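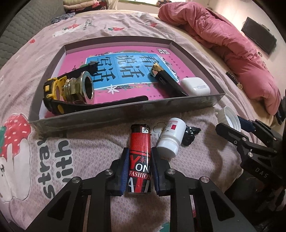 Figure 4. Lighter and patterned bed sheet. See Caution, step 1.

Section 4: Installing the Bedroom Alarm

The Kondelico bedroom alarm is a battery-powered smoke alarm with a wireless link to other Kondelico alarms in the home. Install one in every room used for sleeping, including guest rooms and finished basements with a bed. Alarms for hallways and stairs are covered in Section 5. Follow local code where it differs from this guide.

Tools and parts

Alarm, mounting plate, two screws and two wall anchors (supplied)
Drill with 3/16 inch bit
Screwdriver, pencil, stepladder

4.1 Preparing the room

1. Clear the bed and the floor under the mounting location. Cover bedding with a drop cloth before drilling.

CAUTION: Store lighters, matches and candles away from bedding and out of reach of children. A smoke alarm detects smoke after a fire has started. It does not prevent ignition.

2. Turn off ceiling fans and portable heaters.

3. Check the ceiling for wiring and pipes at the mounting location.

4.2 Choosing a location

4. Mount the alarm on the ceiling, as near the center of the room as possible. If a light fixture or fan is in the center, move the alarm at least 3 feet away from the blade tips or the fixture.

5. On a flat ceiling, keep the edge of the alarm at least 4 inches from any wall. If the alarm must go on a wall, the top edge should be between 4 and 12 inches below the ceiling.

6. On a sloped or peaked ceiling, mount the alarm within 3 feet of the highest point, measured horizontally. Do not place it in the top 4 inches of the peak.

Do not mount the alarm:
in line with a supply air vent
within 3 feet of the door to a bathroom with a shower
behind curtains, canopies or tall furniture
in a room that regularly falls below 40°F or rises above 100°F

Note: For rooms with exposed beams, see the layout drawings in Appendix B.

4.3 Mounting the plate

7. Hold the mounting plate against the ceiling with the word UP facing the door. Mark the two slots with a pencil.

8. Drill at the marks. In drywall, push in the anchors until flush. In wood, omit the anchors.

9. Drive the screws until the heads are almost tight. Slide the plate so the screws sit at the narrow end of each slot, then tighten. Do not overtighten. A bent plate will not latch.

10. Vacuum the dust from the plate before fitting the alarm.

4.4 Powering and linking

11. Pull the clear tab from the battery drawer. The green light flashes once per minute.

12. On the first alarm in the home, press and hold LINK until the light turns blue. Release. The alarm stays in link mode for four minutes.

13. On each additional alarm, press LINK once. One short beep confirms the link. Up to 16 alarms can be linked in one group.

14. If an alarm gives three beeps, it has not joined the group. Move it closer to the first alarm, wait for the light to go out, and repeat from step 12. The linking range is 600 feet in open air. Brick, concrete and foil-backed insulation reduce it.

15. Align the arrow on the alarm with the arrow on the plate. Turn clockwise until it clicks.

Note: The alarm cannot be turned onto the plate with the battery drawer open.

4.5 Testing

16. Warn everyone in the home. Press and hold TEST for five seconds. The alarm sounds three beeps, pauses, and repeats. All linked alarms follow within 30 seconds.

17. Close the bedroom door and repeat the test from a hallway alarm. Confirm that the bedroom alarm can be heard from the bed.

18. Write the installation date on the side label. Replace the alarm ten years after that date.

WARNING: Do not test with an open flame, smoke from burning material or unapproved aerosols. These can damage the sensing chamber or start a fire. Use the TEST button only.

4.6 Routine care

Test monthly. Vacuum the side vents with a soft brush every six months. Do not paint the alarm, wash it or spray cleaner on it. During sanding or painting, fit the supplied dust cover and remove it the same day.

A chirp once per minute indicates a low battery. Two chirps per minute indicate a sensor fault, and the alarm must be replaced. Fault codes are listed in Section 8. Spare mounting plates are sold by Tradstead under part number 420.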